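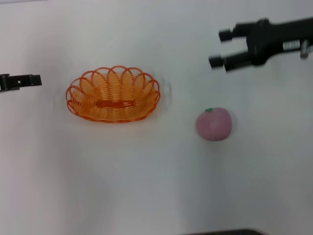 *Fig. 1. White tabletop with an orange basket and a toy peach.*

## 2. Setting up the Holst table

This section is for the Holst table with white top, both the short and the long version. If you have ordered the Jivon drawer, please read section 4 before you turn the table on its feet. The drawer rails are much easier to mount when the top is still lying upside down.

### 2.1 Fitting the legs

You need the hex key from the small bag and a second person for step 6.

1. Put a blanket or the flat carton on the floor. Lay the top on it with the white side down.
2. Place the four legs in the corners. The leg with the sticker "A" goes to the corner with the same letter.
3. Turn all screws in by hand, only until they hold. The bag contains 11 screws, and the last one is a spare.
4. Check that every leg stands straight, then tighten the screws with the hex key. Go from corner to corner and do not finish one leg completely before the others.
5. Press the plastic caps on the screw heads.
6. With two persons, lift the table and turn it on its feet.

**Caution:** Do not turn the table over its edge by pulling on two legs. The thread in the top can be damaged, and this damage is not covered by the warranty.

### 2.2 Setting the height and the level

The table leaves our workshop with a height of 76 cm. Each foot can be screwed out a little for an uneven floor.

1. Move the table to its final place.
2. Lay a spirit level on the top, first along the long side and then along the short side.
3. Screw out the foot at the lowest corner. Turn it to the left to make the leg longer.
4. Repeat until the bubble is in the middle in both directions.
5. Push lightly on each corner. If the table rocks, one foot is not touching the floor.
6. Tighten the lock nut on each foot.

**Note:** On a thick carpet the table will sink during the first days. Please check the level again after one week.

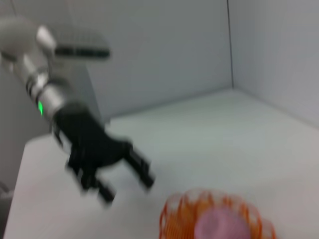
*Fig. 2. Gripper above the work surface.*

### 2.3 Cleaning the top

For daily cleaning a soft damp cloth is enough. For stains from pen, coffee or glue use the Ballalel cleaner, which is in the carton.

1. Take everything off the table.
2. Mix 2 caps of cleaner with 500 ml of lukewarm water.
3. Wipe with the cloth in long strokes. Do not press hard on one spot.
4. Wipe again with clear water and dry the top with a second cloth.

**Caution:** Do not use scouring powder, steel wool or acetone. They make the surface shiny in spots and this can not be repaired.

Hot pots need a mat under them. Cut flowers should stand in a vase with a dry bottom, and water at the edge of the top should be wiped away the same day.

### 2.4 If something is missing or does not fit

- **A screw does not go in.** Take it out again and look if there is dust in the hole. Do not use an electric screwdriver.
- **A foot is too short.** Longer feet can be ordered from Wurkeleck, always in a set of four.
- **The top has a scratch on arrival.** Keep the carton and send us the number from the label under the top, near corner A.

Continue with section 3 for the cable tray.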